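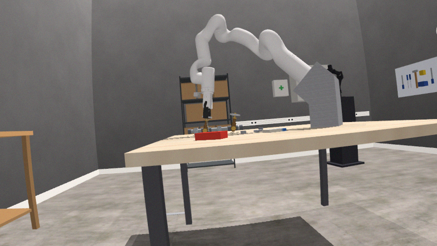

Home | Projects | Reports | Contact

Cavideck valve handling: progress to the end of March

We said in the bid that we would have 579 usable examples by now. We have 300. The shortfall is my doing and I would sooner explain it than pad the number.

All 300 come from the simulator. In each one the arm is steered by a person to a small brass valve, grips it and moves it to a marked spot on the bench. Marlina Tambunan drove most of them. She gets through 12 in a good hour, fewer when the larger valve with the handwheel is the target, as the fingers tend to catch the rim.

In February we threw out a batch of 50. The software had scored every one a success. Marlina watched them back and found the valve was sinking slightly into the bench top before each lift, so the grip looked far better than it should. Jafarzadeh have sent a fix for the contact settings. I have not yet seen anything that persuades me it works for threaded parts.

I am also doubtful about variety. The small grey fittings start in much the same line every time, and a system trained on that may learn the line and little about valves. From next month their positions will be shuffled before each run.

You asked whether the results will carry over to the real cell at Stidville. I can't say. No trial has been run there, and Fandix's claim that simulated examples are "as good as real" came with no figures. I would like to hold back the second payment to them until we have our own.

Thenmozhi Nadar

Recent reports
Stidville cell: delivery and floor survey
Choosing a gripper for small brass parts
Fandix contract: summary of terms
Project plan and spending to January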